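Stelside 12-cubby practice shelf for our robotics club: review after one season

Posted 14/05/2018 by Glykeria Karras

Typing this between loads, the van is half packed. People on the club list keep asking if the Stelside unit is worth it, so.

Background, quick. We're a student club, two-arm robot, training for the Hemeris shopping task. Robot stands at a shelf, holds a shopping basket, picks fruit off the shelf, puts it in. Sounds like nothing. Took us most of the year to get a half decent run.

Before this we used Danai Stergiou's old bookcase. Wobbly. Dark brown, and the vision code hated it. Stelside is plain white, square cubbies, pin holes in the panels. Ordered one in August, two people put it together in an evening with one bad argument about panel order.

Good stuff first. It does not move. We've bumped it a lot, elbows, wrists, the basket, one bad fall by a person (me). Still square. White surface is great for color thresholds, red fruit on a white shelf is about as easy as it gets and when you're debugging arms you want easy. Right hand side is where we do most of our picks, left hand stays on the basket.
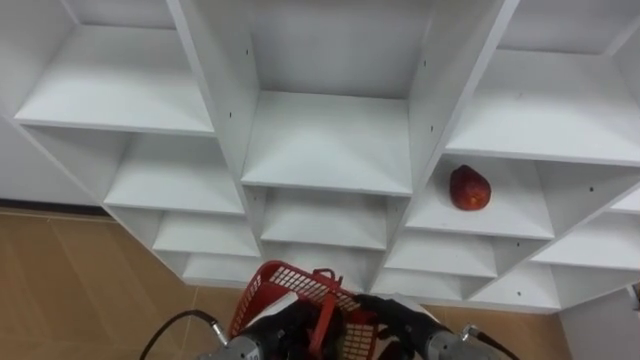 Can you use it straight out of the box for a fruit picking task?
Mostly. Build it, put it against a wall, level the feet, then redo your shelf heights in the config because the numbers on the Stelside sheet are for the outside of the boards and you need the inside. Budget an afternoon.

Bad stuff. The pin holes. Our detector kept calling them objects, tiny dark ones, for two weeks. Danai wrote a size filter and that fixed it but a first year team would be stuck. Plugs should be in the box. They are not.

Also glare, if your lights are right overhead. We killed one row of lights and it was fine.

Front edges are hard and crisp. Nice for finding the shelf line. Not nice for fingers. We set the approach a bit high now and still get contact with the board sometimes, so put your force limit low before the first run and not after, like us.
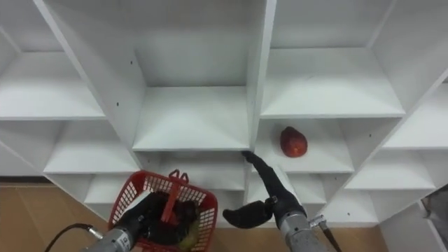
Cubby depth and reach

Depth is the real question. Fruit near the front, fine. Fruit toward the back, the wrist starts coming in after the fingers and you have to watch the divider. Our success rate was 96 percent for front placements and 70 for back ones, over 1,000 logged tries across the season. Thats our arms and our code, yours will differ.

Height is ok. Middle rows are comfortable. Bottom row we gave up on, the basket gets in the way of everthing.

About the basket. Ours is the red mesh one from Antoniadis, with the upright handle. Cheap, light, good grip on the rim. Handle sticks up right where the other hand wants to go, so plan around it or come in from the side.
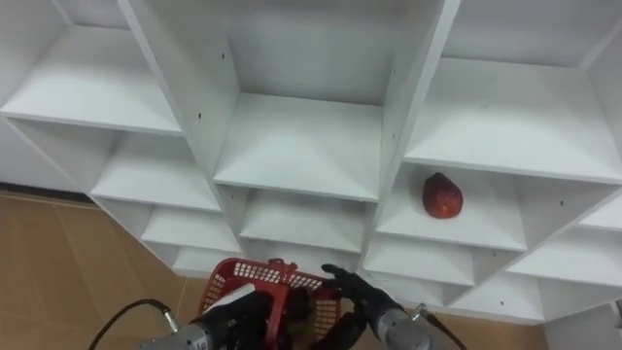 Right hand reaching, left hand on the basket, fruit still on its shelf.

Compared to the Emen rack: Emen is lighter and folds, we borrowed one for a weekend. It shook. Would take it to a school demo, would not train on it.

Cost us up to 50 hours of member time all in, counting the config mess. Worth it. Four out of five, one off for the holes.

If you want the size filter ask Danai, she has it in the club folder. Gotta go load the arms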